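Sun 11 August
By Amanuel Workneh
3 shares | 0 comments

Progress report: trial of the Movero handling kit at the Plustley packing site

To: Gunhild Bundgaard, program manager

Dear Gunhild,

This report covers the second part of the trial. You asked me to write more about the kit itself and less about our internal planning, so I have done that. The money part is short and comes near the end.

What we are testing

The Movero kit is sold as a complete set: one arm, one gripper with two sizes of finger, a small camera for the wrist, the software and a training package for the staff. The seller promises that a site with no robot engineer can start to use it on its own products within a week. Our question in this trial is if that promise is true for a packing site of our kind, where the goods are often wrapped in film and the items change many times in one shift.

As you know, we compare it with the Royer unit which we rented in the spring. The Royer unit is the stronger machine, but it needed a technician from outside for almost every change. I will come back to the comparison below.

Installation and first days

The arm came in two crates and the documents were complete, except the drawing of the base plate. We waited three days for this drawing. After that the installation went well. Two people from our maintenance group did the work, and they had not done such a thing before. The electrical connection was simple. The safety check by our own department took longer than I planned, mostly due to the fence, which had to be moved to leave the walking path free.

The software is in good English and the menus are easy to understand. My colleagues on the late shift learned the basic functions in one afternoon. I was a little surprised by this, because with the Royer unit the same training took the full first week.

Results with cartons and rigid parts

With plain cartons the kit does what the brochure says. In the last test series we gave it 200 cartons of mixed size, and 96 percent were picked and placed at the first try. The cartons that failed were nearly all the flat ones, which lie low on the table and give the fingers little to hold. With the longer fingers this became better, but then the small cartons became more difficult. You must choose one set of fingers for the shift, or accept a stop to change them. The change takes 6 minutes when a person has practiced it.

Results with wrapped goods

Wrapped goods are the real reason for this trial, and here I must be more careful. The film makes two kinds of problem for us. The first is for the camera. Film that is not tight has many folds, and each fold gives back the light of the room. The software then finds edges where there is no edge, and the arm goes to a wrong place or waits for a person to confirm. We turned off one lamp over the cell and this helped more than any setting in the menu. I would like to try a softer lamp in its place, and Visura has offered to lend us one without cost.

The second problem is for the fingers. When the film is loose the fingers hold the film first and the item after. Sometimes the item then slides inside the wrap and comes down at a small angle. For strong items this does not matter. For items with a painted surface our quality people do not accept it, and I agree with them.

Movero has a profile called "soft wrap" that closes the fingers more slowly and stops earlier. It was not active when the kit came, and the manual mentions it only in an appendix. We have used it since last week and the operators like it. The cycle is longer, but fewer items need to be put straight by hand. I do not give a percentage yet, as the test was done with one type of item only.

Service and support

We opened 5 cases with the support desk. Four are closed. The answers came on the same day or the next morning, and the people who answered knew the product. The open case is about the wrist camera, which loses its calibration after the arm has been switched off over a night. The operators can calibrate again with the card from the kit, but they should not need to do it every morning. Movero says a correction will be in the next software version. They did not give me a date for it — I have asked two times.

One more point on the service contract. The price in the offer includes remote support only. If we want a technician on the site, this is paid by the day, with travel. The Royer contract was more expensive but had two visits inside. Please have this in mind when you compare the two offers side by side, because on the first page they look more different than they are.

Budget

We are inside the approved amount. The cost for the fence was higher than planned and the cost for training was lower, so the sum is nearly the same. I ask for no additional money in this period. If we decide to keep the longer fingers, they must be bought, as they are only on loan until the end of August.

Next steps

- Repeat the wrapped goods test with more types of item, with the "soft wrap" profile active the whole time.
- Test the lamp from Visura, first alone and then together with the profile.
- Get a written answer from Movero about the calibration fault.
- Ask the late shift to write down each stop and its reason in the log book, as the early shift already does.

My opinion at this moment

For cartons I would recommend the kit today. For wrapped goods I would wait for the next test series before we sign, and I would ask Movero to extend the trial period so that we are not in a hurry. I believe they will say yes, for they want our site as a reference.

If you want to visit the cell, please tell me some days before, so I can arrange the safety shoes and a place in the morning shift. The afternoon is also possible but then it is more noisy and difficult to talk.

With kind regards,
Amanuel Workneh

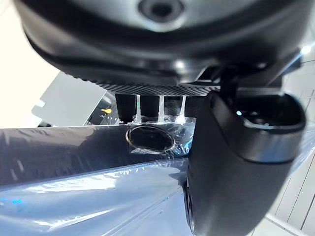
P.S. I forgot to write that the signed delivery papers and the safety check are in the shared folder, under the name of the site. The offer from Royer is in the same place, and the newer version is the correct one.

We use cookies to improve your experience on this site. Accept | Manage settings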